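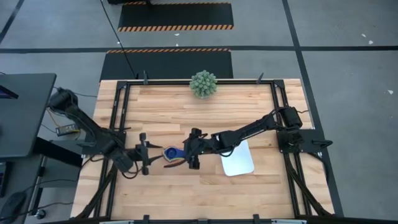

Unit 4: Teaching a two-arm task by remote control
Course notes, Robot Learning Practical
Gramenico Training Workshop
Revised Sep 8, 2026

What this unit covers

In Unit 3 you moved a single arm through a reach and a pick. Unit 4 uses two arms on one bench, facing each other, with a small object to be passed between the grippers. You will drive both arms yourself, record each attempt, and hand over a set of recordings that a policy can be trained on. Training itself is Unit 5.

Read sections 1 to 4 before your first slot. Section 5 is for use at the bench and section 6 is the write-up.

1. Two ways of showing a task

Teaching by hand means taking hold of the arm and moving it through the task while the joint positions are logged. It is quick to learn and you feel any contact directly. The drawbacks are that your hands and forearms get into the camera view, and that one person has trouble guiding two arms at once.

Teaching by remote control means moving a pair of leader arms, while the follower arms on the bench copy them. The cameras then see only the arms, the object and the bench, and so will the policy later. You lose most of your sense of touch. People who have only taught by hand tend to grip too hard for the first few attempts and need to watch the fingers closely.

We use remote control for the whole of this unit. Hand teaching comes back in Unit 7 for the wiping task.

2. What gets recorded

Each attempt is called an episode. An episode holds the camera video, the joint positions of both followers, the joint positions of both leaders, and the opening of each gripper. The leader positions are stored as the action and the follower positions as the state. They are not the same. The follower lags slightly, and when a finger is pressing on something the leader goes on closing after the follower has stopped. The gap between the two is the nearest thing we have to a force reading, so do not "clean" it out of the data.

The recording program is Sota. It starts an episode on the left pedal and ends it on the right pedal. A long press on the right pedal throws the episode away.

3. The handover

Split the task into stages in your head, even though you record it in one go:

Pick. One arm takes the object by one end, leaving the other end free.
Meet. Both arms come to the middle part of the bench. Slow down here.
Align. The receiving gripper opens and comes in with its fingers either side of the free end.
Close. The receiver closes. The giver stays closed.
Release. The giver opens, and only then backs away.
Place. The receiver puts the object down on the plate.

Most failed episodes fail at Align. The receiving fingers arrive at an angle, one tip touches the object first, and the object turns in the other gripper. If that happens, stop, back off a little and come in again. A recovery of this sort is worth keeping as long as it ends in a proper handover. An episode in which you push on and get lucky should be thrown away.

The second most common fault is opening the giver while the receiver is still closing. On the leaders these feel like one movement. Leave a clear pause between them.

4. How many, and how varied

Each pair of students records 2 sets, one passing left to right and one passing right to left. Do not mix directions within a set.

Last June's group recorded 378 episodes in all. After checking, 11 were removed for a camera that had been knocked partway through, and the rest went into the shared Livarwood set, which now stands at just over 2,000 episodes. Yours will be added to it, so the naming rules in the appendix matter.

Vary the start position and the angle of the object between episodes. Keep your speed steady. Do not vary the cameras, the arm mounts or the height of anything.

5. At the bench

Check that the clamps on both arm mounts are tight.
Check that no cable will catch at the wrist when the arm is fully stretched out. Move each arm through its range once, slowly.
Put the leaders in the rest pose before switching on the followers. If they do not match, the followers will jump to catch up.
Keep your hands off the bench while the followers are live. To reset the object, press pause first.
Watch one episode back before recording the rest of the set.
If a follower stops responding, press the red button, then tell the member of staff on duty. Do not unplug anything.

6. Write-up

Two pages at most. Give the number of episodes recorded, kept and thrown away, with a reason for each one thrown away. Choose one episode with a recovery in it and plot leader against follower gripper opening for both arms. Mark Close and Release on the plot.

Further reading: chapter 2 of the Valdebenito course reader, sections on lag and on action labels. The section on force feedback is optional.

Slots are booked on the sheet outside the workshop. One pair per slot, and please leave the plate and the object on the bench for the next pair.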